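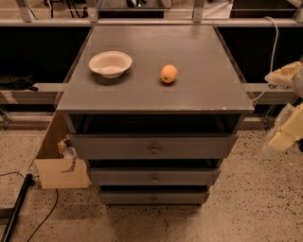 Drawer cabinet

A drawer cabinet is a low piece of storage furniture – a box body, a flat top, and drawers stacked one over another. Found in kitchens, hallways, workshops, bedrooms. The top doubles as a small table, often for a fruit bowl, keys or mail.

Form

Three drawers is the common layout. Fronts may have bar pulls, cut-out grips or a single round knob in the middle, as on the gray cabinet shown. Knobs are usualy lined up in one column. Gray, white and plain wood are the usual finishes.

Trarnura type

Low version sold by Honkanen, drawn by Santeri Kiiskinen. Came flat packed, 23 parts and one hex key. Drawer load given as 11 kg each. Later copied by Terine with a thicker top and different runners.

Use

Heavy things go in the bottom drawer. Opening all the drawers at once can tip a light cabinet forward, so many are sold with a wall strap. Bowls are kept back from the front edge.

Wear and care

The front edge of the top goes first. Small chips show pale against a dark finish and can be filled with a wax stick, then buffed. Wipe with a damp cloth, dry after. Sticking drawers – empty them, clean the runners, rub with candle wax. Faraji Okoth's repair guide has a longer section on loose knobs, mostly a matter of tightning the screw from inside the drawer.

See also

Chest of drawers
Sideboard
Fruit bowl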